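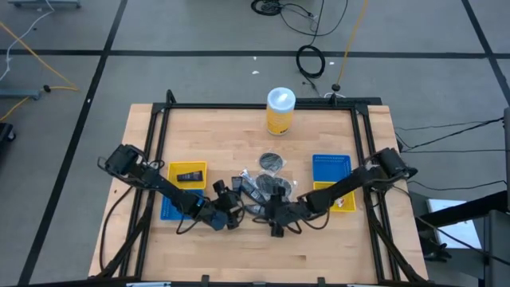 The worst part was the wrists, one of the older packers told me, and after that the boredom, and she could not say which of the two she would give back first. She has filled small bags at Gendstead for many years. Since September she does it for only half of the shift.

Gendstead is a packing firm of 33 people. It receives small parts from several producers, sorts them, puts them in plastic bags and sends them on to shops. The largest customer is Kerex, which orders many different sets in small quantities. For this kind of order a classical packing line makes little sense, as the line must be changed again after each few hundred bags. So the work stayed in the hands, literally.

Now a part of it is done at a wooden table with two black robot arms, one on each side, which reach to the middle where the bags lie. At both sides there are small trays, yellow and blue. The workers call the place "the kitchen," and I heard three explanations for the name, all different.

The arms came through a small integrator, Casado, which first spent two weeks only watching how people pack. Several workers did not like this. They thought they were being measured, and one asked openly if he should work slower. The management answered in writing that no position would be removed during the first year. What comes after the first year is not in the letter, and it is still discussed in the break room.

On a good shift the table handles 584 bags. An experienced packer, on the same kind of parts, reaches more. But the packer gets tired after lunch, and the numbers of the table stay almost flat. Its bad moments are of another sort. Clear plastic is difficult for it. A bag that is folded or lies over another bag can stop the work, and then a person must come and separate them by hand. In the first month there were 258 such stops. Everybody I spoke to knew this number, and some of them said it with a certain pleasure.

The person who comes is usually a packer with a new title, table operator. The pay is a little higher. Three people have it until now, and the training took each of them 3 weeks. One said that he learned to see the parts differently, because he has to guess what will confuse the arms. Another wants to return to the bench. At the bench she could talk with her neighbor, and at the table she must keep listening for the stop signal.

The supervisor hopes for a second table before winter. The packers have asked for something else first: a written rule on who is called when the table stops at ten minutes before the end of the shift. For the moment it is whoever stands nearest, and at that hour people stand rather far away.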